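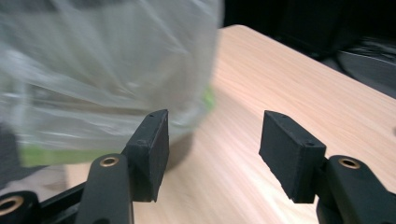 A morning at the Trostdale bag and film works

Trostdale opens its packaging plant to visitors twice a year, and I got a place on the May tour. I buy bags for a small seed business, so I had a practical reason to go. We use clear bags for bulbs, garlic and onion sets, and for years I have ordered them from a catalog without knowing much about how they are made or why the price moves the way it does.

The plant is at the end of a long industrial road, past a tile warehouse and a truck wash. Parking is on the left side only. The right side is kept open for deliveries, and they mean it - a man in a yellow vest moved two cars' worth of people along before we had even signed in. There were 11 of us in the group. Most worked in food in some way. One couple ran a laundry service and wanted garment covers.

Our guide was Érica Cordeiro, who has worked in the extrusion hall and now handles customer orders. She gave us earplugs, hair nets and shoe covers, and asked us to take off rings and watches. The shoe covers are thin and I wore through one heel before lunch.

The first stop was the resin store. The plastic arrives as pellets the size of lentils, in big sacks on pallets, and is sucked through pipes to the machines. Érica let us put a hand in an open bin. The pellets feel slightly waxy. She had small jars of different grades to pass around, and apart from the recycled one, which was gray, I could not tell any of them apart.

The extrusion hall is the loud part. Pellets are melted and pushed out through a ring, and air is blown up the middle so that the plastic rises as a tall, clear tube. At the top it is pressed flat between rollers and comes back down to be wound. I had seen this in videos, but the height surprised me. The tube goes up through an opening in the floor above, and you have to climb a metal staircase to see where it ends. It is warm up there and smells a little like candles.

Thickness is controlled by how fast the film is pulled and how much air is in the tube. Thickness was the thing I most wanted to ask about, because last year I had a batch of bags that split along the side seam. Érica said that when bags split at the seam, the sealing temperature is usually the first thing they check, and the film comes second. She asked me how the bags had been stored. They had been in an unheated shed all winter. She did not say that was the cause, but she wrote something down.

Next door is the converting room, where the rolls become bags. It is quieter and I liked it more. The film runs flat through a machine that seals and cuts in one stroke, and the bags drop into a stack. A worker lifts the stack, taps it square on the table and bands it. They pack in bundles of 50. The smallest line was running a job for a customer called Aguiar, narrow bags with a row of air holes, and the operator said the punch for the holes has to be cleaned every shift or it leaves little discs hanging.

There was a short talk about printing and labels. Trostdale prints in up to 6 colors, but Érica was frank that for small orders a stick-on label makes more sense than a printed bag. The printing plates are a one-time cost and you pay again if you change so much as a phone number. We change our planting dates every year, so that settled it for me.

Lunch was in the staff canteen: lentil soup, rolls, a decent apple cake. I sat with the laundry couple, who had also looked at a supplier called Rimura and found the minimum order too high. They asked whether a lighter cover would hold up on a delivery rail. I had no idea, but the man across from us, who made bread, had plenty to say about light bags and fog on the inside. He lets his loaves cool on racks for longer in summer for that reason.

In the afternoon we saw the test room. It is small, with a bench, a scale and a machine that pulls strips of film until they break. Each of us got to pull one by hand first. Film stretches a long way in one direction and tears sooner in the other, and you can feel the difference. They also drop filled bags from a set height onto a steel plate. Rice is the standard filling.

The last part was the recycling corner, which I thought was rushed. Edge trim is chopped and fed back in, and a firm called Trellero takes the printed waste. I asked where it goes after that and did not get a full answer. I would have given up the canteen stop for a longer look at this.

A few notes for anyone thinking of going. The tour is free but you have to book through the order desk. Wear closed shoes with a flat sole. Bring a sample of whatever you pack, even a poor one - I had garlic in my coat pocket and it got me a better conversation than all my written questions. Photos are fine in the converting room and not allowed in extrusion. The tour was due to end at 2 p.m. and ran until nearly 3.

I came home with a sample pack in three thicknesses. The middle one is in the unheated shed now with onion sets in it, and I will order after I see how the seams look in the fall.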